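3 min read

Setting up your shop's first wholesale order in Stinix

Okay, so your store account is live and you want stock on the shelves! I've moved three of my own corner shops onto Stinix now, and I still follow these steps every time I add one.

1. Sign in and open Suppliers. Pick your depot from the list (mine is Juvholm, yours is probably whichever one your rep gave you).

2. Type in your store code, then press Link. It can take around 59 seconds, so don't press it twice.

Caution: pressing Link twice makes two accounts, and you'll have to email Kamarul Nugroho at the depot desk to get them merged. I've done it. He was very nice about it.

3. Go to Price Bands and choose Band 71 if you're a single store, or Band 119 if you own more than one.

4. Load the starter range. It has 613 lines, which is a lot for a small shop, so untick whole categories first (pet food went straight away for me) and then fuss over the single items.

5. Set your delivery window and save.

Note: chilled and dry goods have separate windows. Save both!

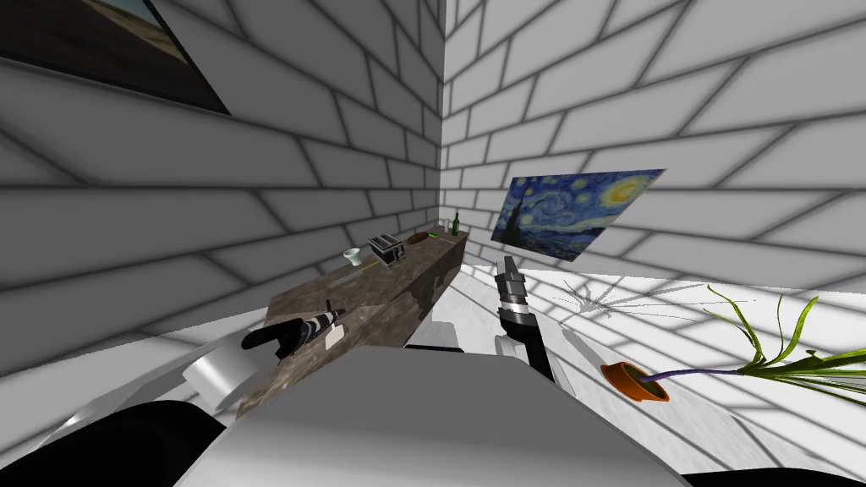
Starry night print on a white brick wall, next to the corner.

6. Check the minimum order bar at the top. Once it turns green, press Send Order and write down the order number.

7. If a line comes back as "held," open it and accept the swap or cancel it. Yoga Khoo on the Liew route always cancels hers and reorders the next morning, but I just take the swap.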